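About Vata

G'day and welcome! I started Vata with one teddy bear, a borrowed trestle table and a bag of dry grains that I'd bought far too much of. We're a small play-at-the-table school for kids under five and whoever brings them along (mums, dads, nans, a few very patient uncles), and we run out of the old Kallen building, up the stairs past the bike racks.

What we do is pretty simple. We put a bowl of something good to scoop on a table, add a spoon or a ladle, sit a soft toy down beside it and let the kids get stuck in. They feed the bear, they stir, they tip it all out and start again. I used to plan every minute of a session in a ruled notebook - colour-coded and everything - and these days I mostly just choose what goes in the bowls and keep a broom handy.

I get asked a lot about the bears. They're all plush, all a bit loved, and they come from op shops or from families who've moved on to dinosaurs. My favourites are the fuzzy ones, and I reckon a bear that's good to cuddle gets fed twice as much as one that isn't.
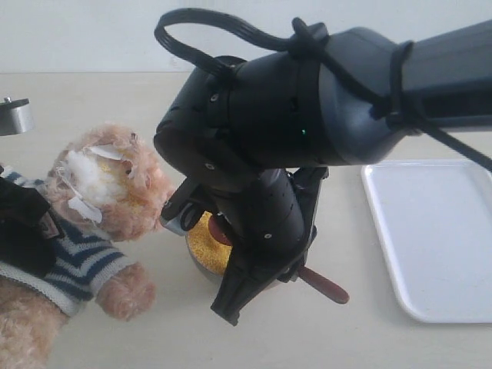
Bear at the table with a bowl of golden grains.

The fillings change with the term. We've done rice, split peas, oats, and a tub of coloured sago that I'm still finding under the heater. Yellow is the crowd favourite by a mile! Anything small and golden gets called "honey" within a minute or two, and then of course the bear has to have some. Older kids like to talk us through the recipe, which usually has chips in it.

There are 7 tables in the main room now and each session goes for 90 minutes, including a proper sit-down for fruit. Everyone helps pack up. The bowls get stacked, the spoons go in the Boltar tins (I love those tins, please don't walk off with them) and the toys go back on the low shelf where little people can reach.

We also lend out play boxes through the Fuentealba toy library. Last October we passed 954 loans, and I did a little dance in the storeroom. Each box has a bowl, a scoop, a soft friend and a card with a few ideas on it, and you bring your own filling from the pantry.

If you'd like to come and try a session, your first one's free. Wear something you don't mind sweeping off, and bring a hat for the courtyard.

Page updated 18 February 2020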